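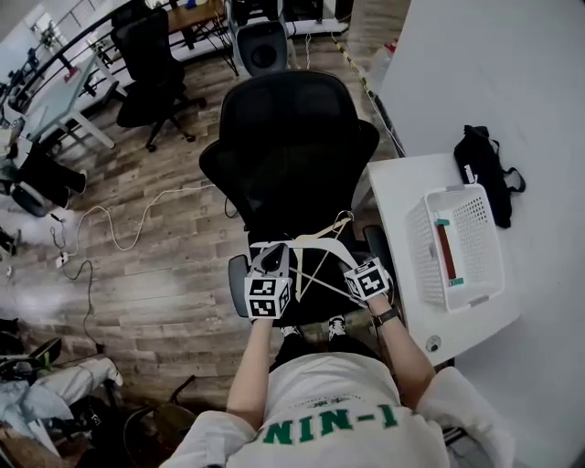

Garment task with the hand-held gripper pair, marker cubes fitted, hanger held between the two.

Nedia project – equipment report for the period to April

Spending

Of the 922 hours of recording planned for the year, over 700 are complete. The equipment line is under budget, mainly due to the decision to hold off on a second robot arm from Bidis. We still think that was right. The hand-held grippers let one person record from an ordinary office chair, and the arm we already have is enough for playback tests.

Purchases

We bought 5 gripper pairs from Gidach. Four are in daily use and one is kept as a spare. Finger pads wear faster than the supplier told us, and hangers are hard on them. Replacement pads were charged to consumables, which now stands at 63 percent spent.

Printed marker cubes are made in house. Scuffed faces cause tracking dropouts, so we reprint them each month. The cost is small.

Request

We ask to move the unspent arm money to the following:

Two more gripper pairs, same model
A year of finger pads
Storage for the Nicholas site, where recordings are still copied by hand at night

Gidach's quote holds until the end of June, with delivery in six weeks. If the transfer is refused we can finish the planned hours with what we have, but the Nicholas site would start late. The arm purchase would come back to you in next year's plan – with a fresh quote from Bidis.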